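Journal > Evenings > Learning Things Late

I took up tennis again this January, after so many years away that the grip on my old racket had gone to powder in my hands. My neighbor Aranka Kocsis talked me into it. She had a spot open in her Tuesday group at the indoor courts in Reneck, she said it was all very gentle, and she said it over a plate of her poppy seed rolls, so you can see I never had much of a chance.

It was not all very gentle! The first evening I hit maybe five balls over the net and a good many more into the curtain, and I went home and lay down on the living room rug with my shoes still on. But I went back the next week, and the week after that, and somewhere in there I started to look forward to it (and to the soup at Pintér afterward, I'll admit, where they let us take the long table by the window and don't mind the bags).

What I had forgotten about tennis is how much of it is waiting. You wait for the serve, you wait for the bounce, you wait for your knees to get the news. Elli Rautiainen, who plays at the net across from me most weeks, told me to say "bounce" out loud when the ball lands and "hit" when I swing. I felt like a fool for two whole evenings and then I noticed I wasn't late anymore, or not as late. She learned it from her first teacher back in Avska and she still mutters it herself when she's tired.

I've also been doing a little homework. I bought a secondhand book on footwork that has 100 drills in it, of which I have tried six, and I walk the 600 steps up to the reservoir and back when the weather is decent. Elli swears by 18 minutes of stretching before bed. I've never gotten past the part where you lie on your back, because the cat comes over. 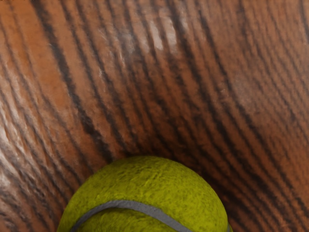
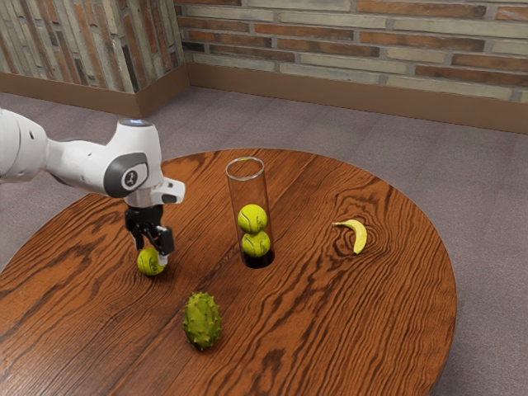
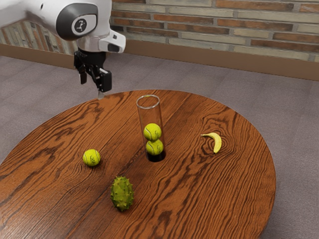 My backhand is the real trouble, and it always was, even in high school. I take it with two hands and I hurry it, and the ball goes off sideways with all the dignity of a dropped potato. Aranka's cure is to forget the racket for a bit and spend time with the ball on its own. A yellow-green tennis ball on a wooden table is plenty to start with, she says: you roll it from one hand to the other and keep your eyes on the seam the whole way. I do it now while the coffee brews, and last Tuesday I hit three backhands in a row that landed where I meant them to. Aranka whooped so loud that the people on the next court stopped to look.

We have the courts through the end of the summer, and then they resurface, and we'll have to find somewhere else for a few weeks. Elli wants to try the outdoor ones behind the library. They slope a little toward the parking lot, but they're free after six, and I've already bought a hat.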